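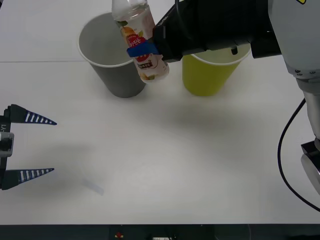

People who build robot arms at home or in a shared shop spend too much on the arm and too little on everything the arm has to touch. I have done it myself, twice, and I watch other people do it every month at Bomham, the workshop where I rent bench space. A typical build starts with a parts list, and the parts list is all motors, joints and controller boards. Then comes the day when the thing has to pick up a bottle near a couple of paper cups, and the most useful item on the table is a strip of blue tape where the gripper holds the plastic. The tape did not appear on my parts list. It should have been near the top.

I think a hobby builder should pick the objects first. Buy the bottles and cups. Decide where they go on the table. Handle them for a while and see which ones slide and which ones dent. A paper cup weighs next to nothing, so any arm that brushes the rim will move it, and then every position you saved is wrong. Clear plastic is hard on cheap cameras. You can learn both of these things for the price of lunch, before you order a single motor.

The usual answer is that better hardware takes care of this. I used to believe it. My first gripper was a Tavares kit and my second was a Grilico, which cost a good deal more. The Grilico closed more smoothly and repeated its positions better. It also let go of the same bottle in the same way when I ran it bare. I logged 175 tries with each one on the same task, and the gap between them was smaller than the gap I got later from changing the surface between finger and bottle. With tape on, the cheap gripper finished 151 out of 175. Without it, the same gripper managed 73.

The other answer is that tape is cheating. A robot that needs its objects prepared, people say, is no use in a real kitchen. That is fair if you are selling one for kitchens. Most of us are not. We have one table and a few evenings a week, and the aim is to get a task working well enough to learn from it. Factories prepare their parts all the time – trays, fixtures, notches cut for the gripper – and they do not lose sleep over it.

Two arms on one table make the problem worse. Each arm needs a clear path to the objects and a place to wait while the other one moves. I lost most of April to that on my Nilano build, and none of the fixes involved a new part. I moved the cups farther back and rerouted a cable.

My total for the second build came to $1,745. The tape, the cups and the bottles were the smallest line on the sheet. If I started again tomorrow I would buy those first and leave the motors for the following month.

Posted 05/01/2019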